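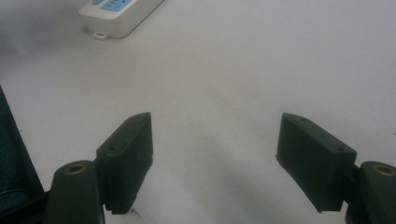
Ruluswood Repair and Reuse Club

Home | News | Opening times | Bring something in | Lending shelf | Contact

The lending shelf is open again, and it starts with power strips

May 6, 2020, posted by the club news desk

14 comments | 58 shares

We have a lending shelf again! After the big clear-out in March, the back half of the Ruluswood store has been sorted, swept and put back together, and the first things out of the boxes are the power strips. White ones, black ones, one with a light blue panel that everybody wants, and a good many in that shade of cream that only seems to exist on electrical goods from a certain period.

If you haven't borrowed from us before, the lending shelf is where we keep the useful bits that households need for a month or two and then never look at again. Extension leads, desk lamps, adaptors, kitchen scales, a very good pair of folding steps. Power strips are by far the most asked for, and this spring they've been asked for more than ever. So many of you are working at the kitchen table, or have two children doing lessons on the same bit of carpet, and the one double socket behind the sofa was never going to cope.

We put out a call for spare strips on the Mamani Road noticeboard and the response was wonderful. People left them in carrier bags, in shoeboxes, in a casserole dish (the dish has gone back, thank you). Altogether 357 items came in through the porch, and although plenty of those were phone chargers and odd cables, there was enough in the pile to fill the shelf and leave a second crate waiting.

Every strip gets the same treatment before it goes out. It's wiped down, looked over on the big pale table by the window where a crack or a scorch mark shows up nicely, and then the plug is opened so the fuse and the wiring can be checked. After that it goes on the tester. Anything that fails goes straight into electrical recycling with its flex cut, so it can't find its way back into use. Anything that passes gets a green sticker and a number written on the cable tag.

A word about hanging loops, as this has come up twice. Some strips have a little tab or lug at the end so they can be hung up or fixed in place. It's very handy under a desk! Please do use it if yours has one, but don't drill extra holes in the casing to make your own. We've had to scrap two otherwise lovely strips for that.

The usual rules for borrowing still apply. One strip per household for now, plugged straight into the wall and never into another strip. Keep heaters, kettles, tumble dryers and anything else hungry on a wall socket of their own. Don't run the lead under a rug, and don't leave it coiled up tight behind the telly. If it feels warm or smells odd, unplug it and let us know. You won't be charged for it and we won't be cross.

Loans are for eight weeks and can be renewed by email. Collection is from the porch, by appointment, with the strip left out in a paper bag with your membership number on it. Membership remains free to anyone living in Ruluswood or Stusau, and it takes a couple of minutes to join through the form on our contact page.

We're also delighted to say that the shelf now has its own proper catalogue. Until this year everything was written in a red exercise book, which was charming but had got rather soggy. The new list runs on Nuvilix, and you can look up what's in, what's out and how many sockets each strip has before you ask for one. There are photos for most of the lamps already, and the strips are being added as they're tested. Cable lengths are in metres, measured from plug to casing.

Next up is the lamp corner, which needs bulbs more than anything. Small screw-in ones are especially welcome, and so are any clean lampshades under thirty centimetres across. We have enough kettles. We really do have enough kettles.

The tester itself was paid for out of last autumn's Stusau jumble sale, which raised £2000, and there is still a little left in the pot for new fuses and a box of cable tags. If you came along and bought a jigsaw, that was you. Thank you!

To borrow a strip, quote reference 3858 in your email so that it lands in the lending inbox and doesn't get mixed up with repair bookings. Repairs are taking a bit longer than usual, and toasters are currently at the back of the queue.

Previous story | Next story | Back to News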